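Zu Besuch bei Vokstead: Wie man Robotern das Aufräumen beibringt

Ich hatte mir unter einem Roboterlabor ja immer etwas Weißes, Summendes vorgestellt. Beim Tag der offenen Tür von Vokstead bekomme ich erst mal einen Filterkaffee und einen Aufkleber mit meinem Namen (falsch geschrieben, egal). Dann geht es durch einen langen Flur und an der Garderobe vorbei, und schon stehe ich mit einer Handvoll anderer Neugieriger im Vorführraum.

Els Visser leitet hier das Projekt Tranura und redet so schnell, dass ich mit dem Notizblock kaum hinterherkomme. Tranura soll Robotern Handgriffe beibringen, die wir im Schlaf können: Dose zu, Deckel drauf, ab damit ins Regal. »Für ein Kind ist das ein Nachmittag«, sagt sie, »wir haben für den ersten brauchbaren Griff 79 Tage gebraucht.« Damals, im Januar, lagen 800 Aufnahmen auf dem Server, und die Hälfte davon konnten sie wegwerfen!

Vorgemacht wird das alles von Menschen. Man nimmt in jede Hand einen Greifer und erledigt damit, was später die Maschine erledigen soll. Klingt simpel, und ich melde mich natürlich sofort, als gefragt wird, wer mal möchte. Vorher darf ich aber noch zuschauen, wie es jemand aus dem Team macht. Ganz ruhig, beide Unterarme knapp über der Tischplatte, der linke Greifer schon am gelben Tablett, der rechte noch offen in Wartestellung. Der durchsichtige Kunststoff daneben ist auf der hellen Unterlage so schlecht zu erkennen, dass ich zweimal hinsehen muss.
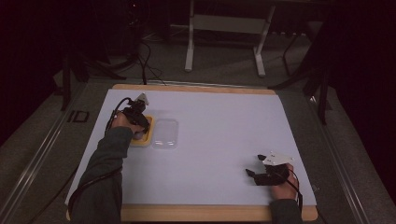 Und dann ich

Tja. Sechs Versuche, und beim letzten habe ich das Tablett immerhin in die richtige Richtung geschubst. Man spürt ja nichts in den Fingerspitzen, das macht einen wahnsinnig! Der ältere Herr nach mir, früher Uhrmacher in Stollow, schafft es auf Anhieb und grinst noch beim Abendbrot darüber, da bin ich sicher.

Els Visser tröstet mich mit Keksen und erzählt, dass sie im Herbst in größere Räume umziehen. Ich habe mich für den nächsten Termin schon angemeldet.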